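Storing flat boxes so they still fold cleanly

Cardboard mailers bought flat will keep for years if they stay dry and straight. Most trouble with tabs that won't seat comes from the way the stack was stored.

Keep the bundles off a concrete floor. A shelf or a pallet 3 inches high is enough. Lay them flat, with no more than 300 to a stack, or the bottom ones get crushed along the score lines.

If you have to stand them on edge, pack the row tight so they can't bow. Turn the row end for end every month or so.

Leave the strapping on until you need the bundle. Once it is open, put a scrap sheet on top to keep dust off the printed side.

Boxes that have picked up damp feel limp at the corners. Bring them into a heated room overnight before folding. Don't use a hair dryer, which curls the liner.

Pre-bend every crease once before assembling. For long runs, Corinne Kapoor at Stakico does 16 at a time, then folds them all. She goes through over 1,000 in June and bends the side walls first, then the dust flaps, then the lid.

Write the size on the end of each bundle with a wide marker.
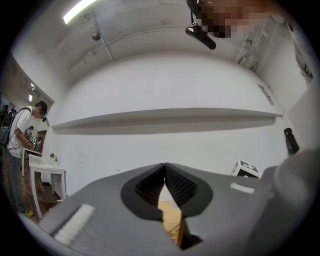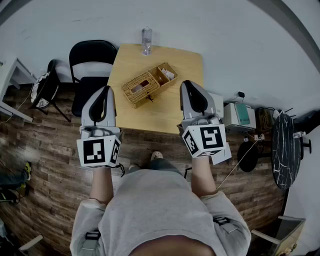
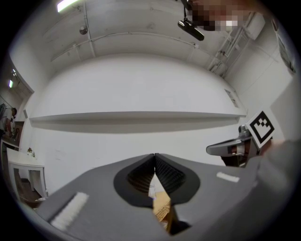
Hand-held grippers with black fingers, in all three photos.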